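Docs > Saithong Two-Arm Cell > Setup and Care > 4. Gripping Arm: Fingers, Sleeves and Cable

4. Gripping arm: fingers, sleeves and cable

Welcome to the fun part of the build! By now both arms should be bolted down, powered, and answering to the Skatell controller from section 3. What's left is the end that touches things, and a good hour spent on it will save you many dull ones later. The garment routines ask a lot of two small fingers, and they do lovely work when the sleeves are fresh and the cable has room to move.

Read the whole section once before you pick up a tool. You will need the short hex key from the cell kit, a new pair of finger sleeves, a lint-free cloth, two soft straps, and one plastic clothes hanger of the kind you plan to use every day.

CAUTION: Put the controller in Hold and take the key out before your hands go near either gripper. Hold stops both arms. Pausing a routine from the tablet stops only the arm that is moving at that moment, and the other one may still be waiting for its turn.

4.1 Fitting the finger sleeves

1. Jog the gripping arm to the Service pose. The fingers should be open and at chest height.
2. Set the controller to Hold and remove the key.
3. Peel the old sleeves off from the tip toward the knuckle. If one sticks, warm it with your hand for a minute and try again. Don't cut it off — the blade will mark the finger underneath, and a marked finger chews through sleeves.
4. Wipe both fingers with the dry cloth. No alcohol and no glass cleaner.
5. Slide the new sleeve on with the seam facing out, away from the gripping side.
6. Press the base of each sleeve under its clip until you feel it click.
7. Pull gently on the tip. A sleeve that creeps now will creep a lot more with a garment hanging from it.

Note: Always change both sleeves together. A new one paired with a worn one gives you an off-center grip, and then you'll spend the afternoon blaming the calibration. (Panya Thammasiri wrote the first version of these steps and had this line in capital letters.)

4.2 Setting the grip for hangers

Hangers are harder than they look. The stem is thin, the plastic is slick, and the load swings. The trick is to take the stem square between the fingers and let the garment hang however it likes.

1. Turn the key back on and leave the controller in Manual.
2. Load the preset named HANGER-SLIM. It starts at a grip value of 200.
3. Hold the bare hanger by one shoulder and bring the stem between the open fingers. Keep your own fingers well clear of the gap.
4. Press Close on the tablet. The fingers should meet the stem at the same time. If one side arrives first, stop and go back to 4.1, step 6.
5. Let go of the hanger and run Sway Test. The arm rocks the hanger through 8 slow swings.
6. If the hanger turns between the fingers, raise the grip value one notch and repeat the test.
7. When it passes bare, hang a garment on it and run the test again.

Stay with the same hanger while you tune. Once you have a value that holds, try the rest of your hangers against it and write the result on the card inside the controller door. Glossy plastic usually wants a little more grip than matte, and a wet sleeve will fool you every time, so let things dry fully if you have been cleaning. 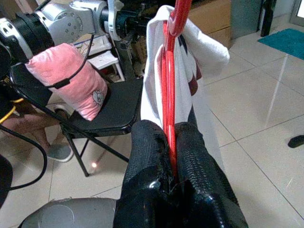
Cloth is the other half of the story. A shirt that hangs low can fold itself in between the stem and a finger, and the gripper will happily report a perfect hold on a pinch of cotton. Before you save a value, look at the fingers from both sides and make sure that only the stem is between them. If you have caught some fabric, open, lift the garment clear, and close again. Saving with cloth in the grip gives you a number that is too low for the hanger alone.

8. Press Save, then give the preset a name that somebody else will understand. Aba Tsikata uses the hanger type and the month, as in SLIM-JANUARY, and that has worked well for us.

4.3 Routing the cable

A cable needs to be loose enough for the full reach of the arm and snug enough that it never hangs where a garment travels. Get this right and the whole cell feels calmer!

1. With the key out, lay the cable along the arm without fastening it.
2. Fit the first soft strap at the fixed end, where the cable leaves the base.
3. Put the key back, step outside the taped line, and jog slowly to the farthest point in your routine. Watch the slack the whole way.
4. Bring the arm back to Service, remove the key, and fit the second strap where the slack was greatest.
5. Repeat the jog. The cable should form a soft curve at every point and should never pull straight.

CAUTION: Do not use hard zip ties anywhere past the base. They bite into the jacket, and the damage stays hidden until a wire breaks.

If the cable has to cross furniture or a hard edge, pad the crossing and strap the cable to the padding. Anything soft that stays put will do the job. Check that strap whenever you check the others.

4.4 Bringing in the second arm

Only start this once the gripping arm passes Sway Test with a garment on. Run Slow Pair from the Jedisetti menu. It moves both arms through the handover positions at walking-pace-for-a-snail speed, and it's a real pleasure to watch when everything is lined up. Keep one hand on the stop button anyway.

Watch the space between the second gripper and the top of the hanger. If it looks tight, raise the second arm's wait height in the menu and run Slow Pair again from the beginning. Don't correct it by bending the hanger hook.

4.5 Routine care

Every day: wipe the sleeves with a dry cloth and look for lint packed into the texture. A soft toothbrush gets it out.

Every 200 cycles: run Sway Test with a bare hanger and compare the result with the card.

After 3 failed holds in one shift: stop, change both sleeves, and repeat 4.2 from step 2. If the problem comes back with new sleeves, write down the preset name and the grip value and send them to Surachet Intarasuk at the Rondgate support desk before you adjust anything else.

Continue to section 5, Teaching the Handover.

We use cookies to remember your place in the manual. Accept | Settings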